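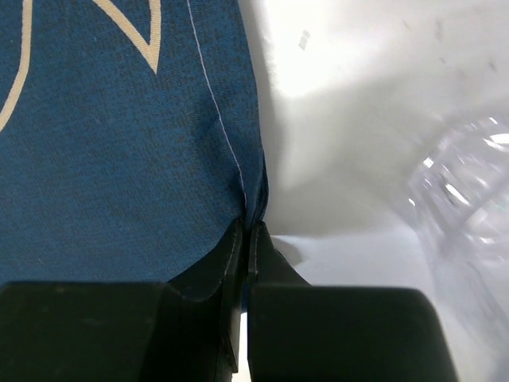
Talk notes: Grip first, think later
Hryhorii Palamarchuk, for the Jikorside manipulation afternoon, 2026-03-31

Slide 1. Title
Say hello. Thank Noemi Orlandini, who did the half of the work that involved being right. Do not tell the airport story again.
The talk in one breath: we taught a policy to decide how hard to squeeze things by looking at them from the wrist, and it does this better than the version that looks from across the room. Most of you could have guessed that. The interesting bit is where it does worse, so please stay for slide 6.

Slide 2. Two sorts of awkward
Cloth first. The fingertips have the edge of the blue fabric, and the edge has bunched into a small fold between them. Point at the fold. Everything we care about in this talk happens in that fold. From overhead you get a blue patch and two black lumps on top of it. From the wrist you get the weave, the white stitching, and the crease where the material is being pinched.
Ask the room how many layers they think are being held. Wait. Let them disagree. The policy has the same argument with itself at every step, only faster and with less tea.

Slide 3. What we did
Keep this short, the reviewers made us write it long.
2,313 demonstrations, all teleoperated, cloth and tableware mixed. We call the set Feler. The name was a typo that survived long enough to get a logo.
Two camera conditions: wrist only and overhead only. Same arm, same training recipe, same operators with the same bad habits.
The new part is the squeeze head. It is a small add-on called Plirkosard which predicts finger closing separately from arm motion. Before that, closing was one more number at the end of the action vector, and the network treated it with the respect you would expect.
If anyone looks lost, say: arm goes one way, fingers get their own opinion.

Slide 4. Rigid things
Cutlery. I had expected this to be the dull slide. A knife doesn't fold and doesn't stretch, and you would think a knife would be a rest after all that cloth.
It is also shiny, and shiny is a nuisance. In the next view the knife is held by the handle and stands nearly upright between the fingertips. Most of the steel reads as black, which is also the colour of the fingers. The bright edges are what give you the outline. Noemi's saliency maps sit almost entirely on those edges, and on the narrow neck between handle and blade. I would like to claim we designed it that way.
Don't get drawn into the decorated plate in the corner. Somebody always asks about the plate.

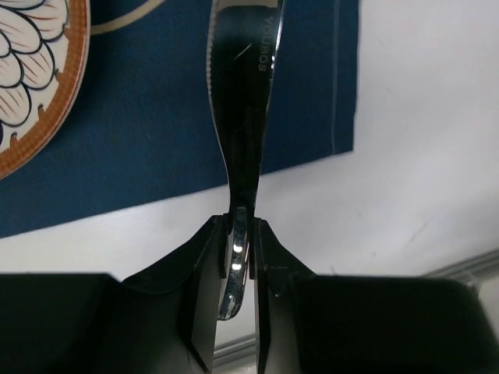 Why not simply put a force sensor in the fingertips?
Because we wanted to know how far sight alone would go before paying for touch. A sensor tells you about contact once you have it, and many of our failures were settled earlier, on the approach. We do want to add one, and the Symonenko pads are on order, where they have been since December.

Slide 5. Result
50 test trials per condition, per object group. Show the bars, then be quiet for a moment.
Wrist wins on cloth by a wide margin. Wrist wins on cutlery by a margin that Noemi describes as "present". The squeeze head helps in both, and it helps the overhead policy more, which annoyed me for a week. My reading is that the overhead policy was closing at the wrong moment so often that any separate attention to closing was a kindness.
Don't say "significant" unless someone asks for the test. It's in the appendix.

Slide 6. Where it goes wrong
The slide I came to give. 4 failure types, in the order they embarrassed us.
Fingers hide the thing. Wrist view, late in the grasp, the tips cover the very point of contact. The policy is then working from memory it doesn't have.
Double layers. It takes two when asked for one, lifts them both, and proceeds with great confidence.
Glare. Steel under strong light. We turned the lamps down and scores went up, so we turned them back up and reported that number.
Letting go. Release is far worse than grasp. We had hardly any demonstrations of a careful release, as our operators, me included, tended to open the fingers and go to lunch.

Slide 7. What next
More releases in the data. Short history for the wrist view, so it can remember the contact point after the tips have covered it. Both cameras together, which everyone will ask about and which we ran too late to trust.
Code is up, data when the licence form comes back.
If time is short, skip to the release clip and talk over it.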